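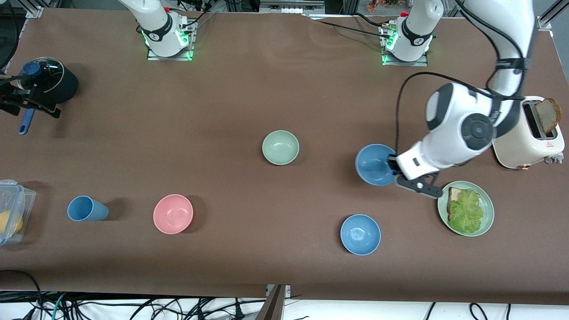 Grip loss (robotics)

Grip loss, also called a dropped grasp or slip fault, is a failure in which a robot gripper releases or loses hold of an object before the motion carrying it has ended. It is among the most common faults in tabletop manipulation, where arms with two-fingered grippers handle bowls, cups and other household objects. A grip loss can damage the object, spill its contents or send it into the path of a second arm.

Causes

Most grip losses begin at the moment of contact. A bowl held by its rim touches the fingers over a small area, and its weight hangs to one side of the grip. The bowl can then turn between the fingers, so that it tilts while still being held. Smooth glazes, worn finger pads and a closing force set too low all make this more likely.

A second group of causes lies in the arm itself. Sudden stops, cable drag at the wrist and a loose finger mount can each shake an object free. Cables that loop outside the arm need enough slack for the full range of the wrist, but a loop that is too long may catch on tall items such as a toaster or a pot handle.

Detection

Simple controllers compare the finger opening with the value recorded when the grip closed. If the fingers move closer together during a lift, the object is assumed to be lost. The method misses slow turning, in which the opening stays nearly the same. Force sensors in the wrist and overhead cameras are used to cover this gap.

The Stosmont trials

The Stosmont bench trials, run by the Naidoo laboratory, recorded 2,020 rim grasps on bowls. Of these, 249 ended in grip loss. The report, dated 03/08/2020, found that most losses came while the arm was changing direction – few happened during a straight lift. Later trials at Trernwood used the Serura controller, which slowed the wrist for 200 milliseconds after each change of direction. Fewer bowls were dropped, though turning in the grip remained.

Safety

Operators are advised to keep their hands off the table while either arm is powered, even when the gripper appears to be still. A slipping object should not be caught by hand. The usual procedure is to stop the arm, support the object from below and open the fingers under manual control.

See also

Collision detection
Emergency stop
Force control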